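Assunto: Re: [lista-skate] Eixos Kamby e encomenda conjunta de rodas

Olá a todos,

Respondo à Csenge e aproveito para juntar o que ficou por dizer sobre a encomenda.

Csenge Somogyi escreveu:

> Montei os eixos Kamby numa tábua Pillwood antiga, das primeiras,
> e noto que a tábua foge para a esquerda mesmo com a porca do pivô
> quase no fim. Já troquei os amortecedores duas vezes. Alguém teve
> o mesmo? E a encomenda das rodas Zenex, ainda vai a tempo de
> entrar mais gente?

Tive o mesmo com uma Pillwood dessa série. No meu caso os amortecedores estavam bons e o problema era a furação de trás, ligeiramente torta. Tira os dois eixos, estica um fio do nariz à cauda e vê se passa a meio dos quatro furos de cada lado. Se não passar, tapa os furos com cavilha e cola, deixa secar até ao dia seguinte e fura de novo. Não apertes mais a porca, que estragas a rosca.

Se o fio passar a meio, troca os copos do pivô. Os que vêm com os Kamby são moles e gastam-se só de um lado. Os da Nasr servem, mas é preciso lixar um pouco a borda.

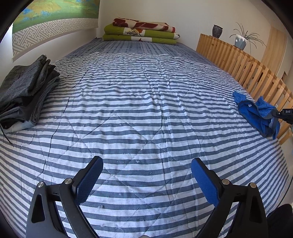
Edredão às riscas, cama do quarto.

Quanto às rodas: a encomenda fecha no fim de novembro. Neste momento o total está em 745 euros e o fornecedor só oferece o transporte a partir de 2000, por isso ainda há muito espaço. Quem quiser entrar escreva-me em privado com o diâmetro, a dureza e a quantidade de jogos. O pagamento é feito depois de eu confirmar o preço final – não mandem dinheiro antes disso.
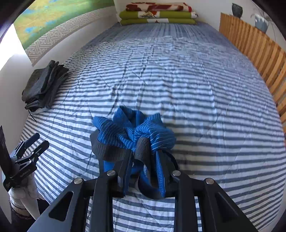 A mesma cama, com um pano azul.

Três notas sobre as rodas, para quem não conhece o modelo:

- as de dureza mais baixa são boas para asfalto velho, mas ficam marcadas depressa em parque;
- o núcleo é estreito e convém usar espaçadores entre os rolamentos;
- as brancas amarelecem ao sol, as pretas custam o mesmo.

Falta ainda o catálogo de tábuas antigas. Vamos em 326 fichas, muitas sem ano nem medida entre eixos. Se tiverem tábuas anteriores à mudança de logótipo da Pillwood, mandem a largura e a distância entre furos, mesmo sem mais nada. Eu junto ao ficheiro e ponho a versão nova no arquivo da lista.

Csenge, diz depois se o fio passou a meio.

Cumprimentos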